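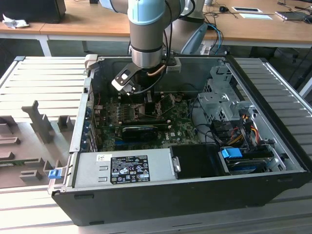

One of the desktop towers on the slatted bench at Prokberg, side panel off.

I have wanted to get inside the Prokberg refurbishing shop ever since my old office sent its computers there, and on 2021-01-06 I finally did! They were letting visitors in by small groups, masks on, coats left in the hall, and I had the second slot of the morning. I drove up from Jerkine in the fog and still got there early enough to sit in the car and eat a roll.

Prokberg takes in desktop computers that offices and schools are done with, strips out what is worn, and sends the good ones back out. The shop is one long room behind a loading door. Our guide was Geum-ok Shin, who runs the bench side and talks fast, and who clearly loves a well-built case. I liked her right away.

We started at intake. Machines come in on pallets, and each one gets a number, a wipe-down and a quick look for bulging or missing parts before anybody plugs it in. Last August they had 300 towers arrive from a single client, and she said you had to walk sideways to reach the sink. On a normal week it is closer to 60, which still sounded like plenty to me.

Then the benches, and this was the part I had come for. The towers get laid on their sides with the panel off, so you look straight down into them like a drawer. I could have stayed there all day! The one I spent the longest over was a black case with a green motherboard, a black graphics card with its own little fan, and a silver power supply lying along the bottom. I have owned computers for most of my life and had never really looked at how much room is left over in one (and how much of it gets taken up by cables). There was a bundle in black, red, orange and yellow hanging from the metal drive cage, and Geum-ok used it to explain which ones carry power and which ones carry data. I had always assumed the colors were for decoration.

What surprised me most was how much thought goes into the plain parts. The drive cage is full of perforations. The hard drive sits in a tray with a blue release clip, and she told us that on many office machines the colored bits of plastic are there to show you where to put your fingers. Once you know that, you see them all over the place. I came home and opened my own computer that evening to hunt for them and found two.

A man in our group asked whether people ever leave things inside. Yes! Paper clips, a guitar pick, a school photo, and once a dried leaf that had somehow got through the front grille in one piece. She keeps the better finds in a cookie tin and passed it around.

After the benches we saw the test racks, where a finished machine runs for 24 hours before it can leave. It was warm in that corner and the hum was rather nice. A screen at the end of the rack shows what passed and what didn't, and the ones that didn't go back to the bench with a strip of yellow tape on top. Parts that can't be used again are sorted into bins by material. The bin of heatsinks was unexpectedly beautiful, I took far too long over it and had to catch up with the others.

The last stop was the parts store, run together with Stiltia, the outfit next door. Drawers and drawers of memory, screws sorted by length, fans in every size, and a whole shelf of nothing but slot covers. They sell to the public on Saturdays. I bought a replacement fan and a bag of mixed case screws that I have no real need for.

A few practical notes if you want to go. Visits are free but you have to sign up, and the form on their page only opens at the start of the month. The tour took a bit over an hour, and there is nowhere to sit, so wear decent shoes. Parking is behind the Hong building, through the second gate (the first one is for trucks, and I got waved out of it). The coffee machine in the hall takes coins only. Kids were welcome in our group and the two girls ahead of me asked better questions than I did.

I've already put my name down for the spring repair evening, where they let you take a tower apart yourself under supervision. If I manage to get it back together I'll write that up too.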